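Cester: hand-held gripper build, recordings and parts

Files for two matching hand-held grippers built at home by Mekdes Lemma and Siu-ming Chien, plus the recordings made with them. Last updated March 9, 2024.

The set holds 983 short recordings of household pick-up tasks. Bottles on soft surfaces are in the folder "bedding", and each recording lasts up to 6 seconds.

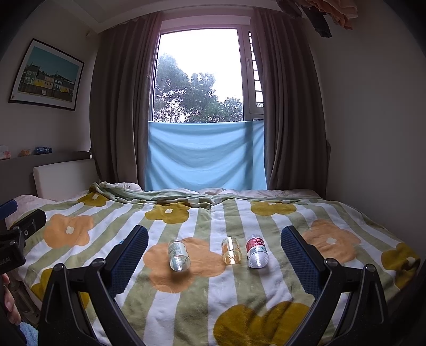

Which parts need replacing first?
The ribbed finger pads. Print spares before you start and swap both pads on a gripper together.

The linkage arms go together with the pivot pins in the parts list. Do not overtighten them. The left and right fingers are separate files, so check the name before printing.

Known problems: file names from October use the old numbering. The Jaltstead export script skips them.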